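Varance Opens Grasp-Planning Software to Outside Testers, Publishes Failures Alongside Results

Company says most claims made for general-purpose manipulation software are ahead of the evidence, including some of its own

Varance, a maker of control and planning software for robot arms, said today that it will release Tenoritz, its grasp-planning package, to outside testers in July. The release comes with the full log of the company's in-house trials: 3000 attempts at short tabletop jobs, of which 2329 were scored as completed.

The company is not calling that a breakthrough. By its own reading of the log, the number says less than a buyer might hope.

"If you sell this kind of software, you get asked for one percentage, and the percentage you give depends on what you decided to count," said Halima Ibrahim, head of planning software at Varance. "We counted a job as done when the final pose was inside tolerance. Somebody stricter would take a few hundred of those away from us, and I couldn't tell them they were wrong."

Tenoritz takes a depth image and a wrist view, proposes a set of grasps, and passes the best-scoring one to a motion planner. If the finger positions after closing don't match what was predicted, it can stop and plan again. Replanning was triggered in 1236 of the logged attempts. Varance first took this as a sign that the recovery logic was earning its keep. A second review, led by perception engineer Pin-yu Poon, found that many of those replans were set off by bad predictions on grasps that were perfectly usable. The arm let go of a good hold and went looking for a better one.

That behavior has been reduced in the release version. It has not been removed, and the release notes say so on the first page.

The trial jobs use simple parts: a foam shape-sorting board, blocks, pegs and yellow bar-shaped pieces. Varance picked them because they are cheap to replace and because small errors in angle show up quickly. They are poor stand-ins for a warehouse bin or a kitchen drawer, and the company asks that results not be quoted as if they were. The trial cell has plain gray surfaces and few objects in it, and both make the perception problem easier.
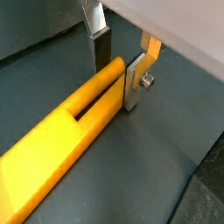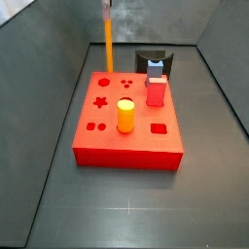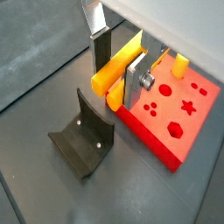 Gripper and yellow parts in the trial cell used for Tenoritz. The shape-sorting board appears in the second and third pictures.

Long, narrow parts gave the planner more trouble than blocks did. A bar can be held firmly and still be tilted, and the scoring model in earlier versions paid attention to grip and very little to tilt. The July release adds a separate tilt estimate from the wrist view. In-house testers think it helps. Varance has not run enough trials with the estimate switched off to say by how much, and is leaving any figure out of this announcement until it has.

Adebisi, a contract packager that has been trying a pre-release build, was asked to comment without seeing the text of this announcement first.

"It's better than the last thing we tried, and the last thing we tried was bad," said Suleiman Ojo, who runs automation at Adebisi. "Setup took us much longer than we were told. When it fails now, I can usually find out why. I would not put it on a line without a person nearby, and I've said that to Varance more than once."

Ojo's team reported that the planner slowed down badly when five or more candidate parts were touching. Varance has confirmed the problem. A partial fix is in the release: the planner now gives up on crowded groups after a set time and reports that it has done so. Users who would prefer to let it keep searching can change the limit in the configuration file.

The trial log was checked before release by Dedell, an independent test house. Dedell's engineers looked at whether the recorded outcomes matched the stored video and sensor data. They did not repeat the trials, and their review should not be read as an endorsement of the software.

"We were hired to check the bookkeeping," said Chathurika Bepari of Dedell. "The bookkeeping is in decent shape. Whether the tasks are the right tasks is a different job, and I would like to see somebody take it on."

Tenoritz runs on a standard Linux workstation with a supported graphics card. The tester release includes the planner, the replanning module, a log viewer and the scoring scripts used in the trials. It does not include camera calibration tools, which Varance says are not ready. Testers will need to bring their own and should expect to spend time on it.

There is no charge for the tester release. Pricing for a commercial version has not been set, and the company has not committed to a date for one.

Research groups and companies may apply through the Varance website. Applicants are asked to describe the parts they plan to handle and to agree that failed attempts will be reported along with successful ones.

Media contact: Ese Haruna, Communications, Varance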